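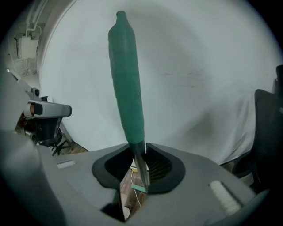
Wo fängt man an, wenn auf dem Boden Kabel liegen und die Werkstatt trotzdem bis Mittag fertig sein soll? Am Boden. Erst die Kabel, dann die Stühle, dann das Kleinzeug.

**Einstieg (2 Min., frei sprechen)**

- Kurz Prastska vorstellen, August, der große Umräumtag – was für ein Vormittag!
- 2,297 Kleinteile in der Liste. Zahl stehen lassen, Pause.

**Griffe und Schäfte**

- Alles mit Griff kommt stehend in den Halter, Griff nach oben. Man greift einfach hin und hat es (das liebe ich wirklich!).
- Idee stammt von Isauro Becerra, unbedingt nennen
- Frage ins Publikum: Wer sortiert nach Farbe?

**Überleitung**

- Dünne Kabel einzeln wickeln, lange zuerst
- weiter zu Yorath, Regalplan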